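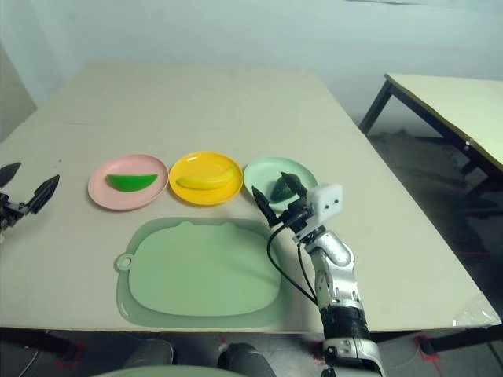 Mahmoud Benjelloun told me over coffee in March that he didn't mind a machine taking the plating off his hands, as long as somebody told him what his hands would be doing afterward. I've been carrying that remark around ever since, partly because I'm fond of Mahmoud and partly because I think he put his finger on what most of us in the Melis kitchen want to know.

We send out 400 lunches a day to the offices in Zokdale, and 200 of them go on plates that somebody has filled piece by piece, fruit last. It's dull work, and it's hard on the wrists, and I'd be a hypocrite if I told you I would miss it. 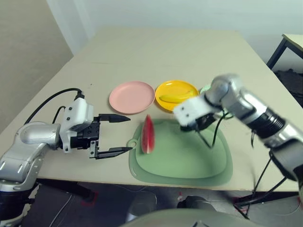

A job like ours is full of small decisions that look like nothing at all until you try to hand them over. I did fruit for 7 years and never once thought about how I picked up a piece of melon — you just do it, while asking after somebody's mother. Then you look at a red wedge standing on its rind on a green board, with two arms reaching for the same small patch of table, and you see how much there is to settle: which side to take it from, how hard to squeeze, where the other hand should be. I came away with more respect for the machine, and a good deal more for the women who trained me.
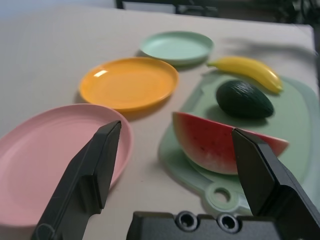
Nazareno Bianchini wrote to me after my last column that respect doesn't pay the rent, and that if the line goes from six people to four, the two who leave won't care how hard the melon was. He's right, and I should have said so myself. My own view is that Tomau, who run our kitchen, ought to put the new duties and the new hours on paper before any old ones go away, and ought to let the people on the line help write them.

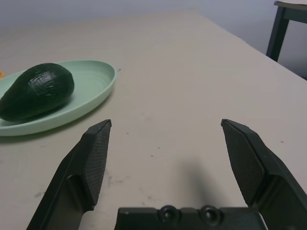
Who should decide which tasks go to the machine first? The people who do those tasks now, with the manager in the room and the wage sheet on the table. I'd start with the lifting and the late shift, and I'd leave the front counter alone for a good long while, where Mahmoud knows every customer by name and half of them come in early just to talk to him.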